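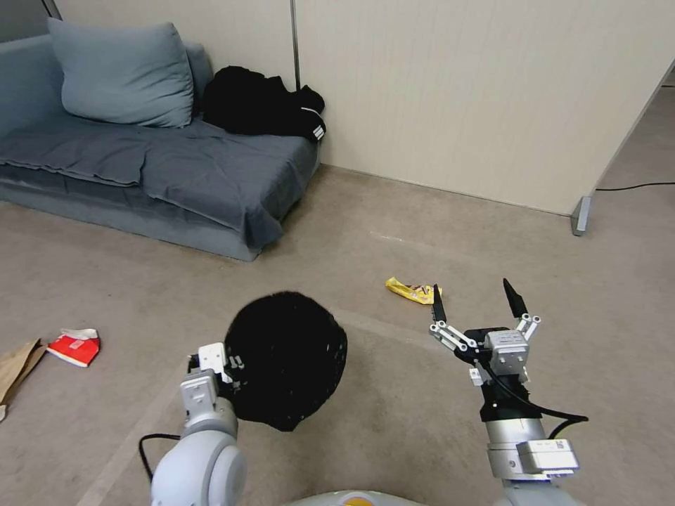 The sofa corner, throw on, floor not done yet.

Throws that stay put on a low boxy sofa?

Posted in: Living Areas and Soft Furnishings
August 24, 2022

ellby_upstairs wrote:
Hi all, long time reader, first proper post. I'm after some help with the blanket on this sofa because it's driving me up the wall. It's the slate grey one, and I lay it over the seat to save the upholstery. Every time anyone sits down it creeps forward and ends up drooping over the front like that. I tuck it in, someone watches half a movie, and it's hanging down near the carpet again.

The sofa is low with a fabric skirt that goes nearly to the floor, so there's not much to tuck under at the front. I'd like to keep a cover of some kind because we're keeping this sofa for a good while yet. I'd also love ideas for the carpet. It's a taupe grey and it's looking pretty tired, with scuffs and a few patches where the colour has gone off. The flat is a rental in the Risstead building so replacing it isn't up to me.

Budget is small. Ta in advance!

kettleandtoast wrote:
Welcome! First thing, pick up the wrappers, haha. Sorry, I have teenagers and I could spot a snack wrapper from space.

On the throw, you've got it sitting loose on top of the seat, so of course it walks. If the seat cushions lift out, push the back edge of the blanket right down into the gap behind them, a good hand's depth, then jam a pool noodle in after it. Cut the noodle to the width of the seat. Mine has been in there since March and I've only had to fix it twice, both times after the dog.

muddyboots_tas wrote:
Noodles work but I found them lumpy in the small of the back. I use rolled up magazines. Same idea, firmer, and you've probably already got some.

Could I put in a word for washing the blanket with no fabric softener? Softener makes them slippery. I stopped using it and mine grips a lot better.

ellby_upstairs wrote:
Ha, fair cop on the wrappers. Floor's on the list for tonight, promise.

I just had a look and the seat doesn't lift out, but there is a gap at the back I can get my hand down. Will try magazines first as I've got a stack. Didn't know that about softener, and I've been using heaps of it.

northwall wrote:
Going to disagree with everybody and say ditch the throw. A blanket on a seat always looks like somebody just got up from a nap. You've got a nice plain grey-blue sofa there and a paler blue pillow that goes with it, and then this slate thing spread loosely all across the seat. Get a fitted stretch cover or just let the fabric wear. Sofas are for sitting on.

kettleandtoast wrote:
Stretch covers on a boxy sofa with a skirt are a nightmare, northwall. I had a Lovon one and it rode up every single day. I spent more time pulling that cover straight than I ever did on the throw. Sent it back.

northwall wrote:
Wrong size then. They do fit if you measure across the arms as well as the back. Most people only measure the back.

kettleandtoast wrote:
I measured the arms, thank you very much. Four times.

muddyboots_tas wrote:
Both of you can be right, it depends on the sofa! On one this low I'd stay with the throw, but I'd fold it so it's only as deep as the seat, with no overhang at all. The bit hanging down the front gets caught by everyone's calves when they stand up, and that's what pulls it along. Fold the extra under at the back where you can't see it.

And while I'm being bossy, what's the pile of black stuff in the corner by the arm? If that's clothes, they want a hook or a basket. We had the same thing at our end of the couch and it just grew. I put a basket beside it and now the pile lives in the basket, which I'm calling progress.

ellby_upstairs wrote:
It's clothes, yes. It's the spot where everything gets dropped on the way in. I'd love hooks but that wall is panels and I'm not sure what I'm allowed to do to it. There's a thin dark metal strip down the seam right above that end, so I don't fancy drilling anywhere near it.

Folding it to the seat depth makes so much sense, I can't believe I've been letting it hang.

panelvanpat wrote:
Don't drill those panels. I had a similar wall in an office we rented and the landlord charged us for every hole, 9 of them. A freestanding coat stand is what you want. Pretorius had a skinny one last time I was in, heavy base, doesn't tip. It could go in the sofa corner if you can shuffle things over a bit.

I'd also run that black cable along the edge of the wall if it'll reach. It's lying across the carpet past the opening and I'd have my toe under it inside a day.

northwall wrote:
Seconding the cable. Those flat carpet cable covers with the grippy underside are good if it has to cross. And fine, fold the throw, but I stand by what I said about the look of it.

secondhand_sofie wrote:
Nobody's answered on the carpet so I'll have a go. The scuffs on ours came up with a stiff brush and warm water with a small squirt of dish soap, blotted and not scrubbed. Vacuum really slowly first, in two directions. The off-colour patches might be there for good, depends what made them, but it's worth testing a bit that's normally under furniture.

Don't hire the big machine until you've tried that. I did ours and got it far too wet, and it smelled like a wet dog for days. We don't have a dog.

muddyboots_tas wrote:
I'd go the machine, myself. If you do two passes with just water at the end it doesn't leave it sticky, and you need the windows open all day. A brush on a whole room of carpet, your poor knees!

secondhand_sofie wrote:
Each to their own, I did mine in little squares while listening to the radio. One square an evening. My knees are fine, thanks for asking.

A rug would hide a lot of it as well. Something with a pattern, in a colour near that light blue pillow, pushed right up to the front of the sofa.

ellby_upstairs wrote:
You lot are gold. So the plan is magazines down the back, throw folded to the seat, coat stand if I can find one, cable over to the wall, and then brush one patch of carpet and see how I go before I get near a machine. I like the rug idea too but that'll have to wait for payday.

northwall, I'll try the seat bare for a week as well and see if I can stand it.

northwall wrote:
That's all I ask. Take the softener out of the wash either way, muddyboots is right about that one.

kettleandtoast wrote:
And the wrappers!

ellby_upstairs wrote:
Going, going. Will post again once I've had a crack at the carpet.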